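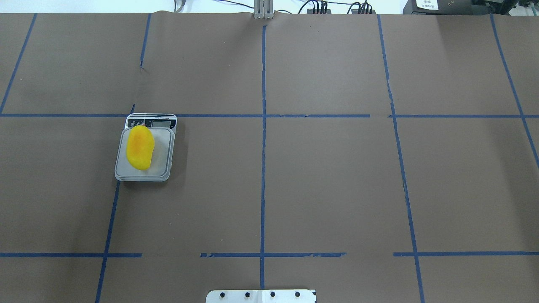

Sorting the Button Jar: Our Spring Project Report
Lieselotte Schwerdtfeger and Cirilo Cuautle
March 29, 2019

Our project began with a jar of old buttons that Cirilo's grandmother had been adding to for most of her life, and with a simple question – could two people sort the same jar and end up with the same groups? We thought the answer would be yes, and we were a little too sure of ourselves.

We had 379 buttons in all. Back in November we tried sorting them into cups, but once a button was in a cup we forgot what was in there with it, and we kept tipping everything out to check. Ms. Mudaliar suggested we work flat, so we moved to brown paper marked off with blue painter's tape. We liked this so much better! You can look over all your groups at once, and a button that doesn't belong tends to show itself sooner or later. Painter's tape also lets you change your mind about a line, and we changed our minds a lot.

Each of us did the full sort twice, once by color and once by size, while the other person stayed out of the room. Size went well, and we disagreed on only four buttons. Color was another story. Lieselotte put anything pearly with the whites, while Cirilo wanted pearly to be its own group, and we spent roughly two lunch periods arguing about cream (very politely).

If we did this again, we would write down our rules before touching a single button, and we would weigh each group as well as count it. We would also press the paper flat under some books overnight, as the small shirt buttons like to slide along the creases.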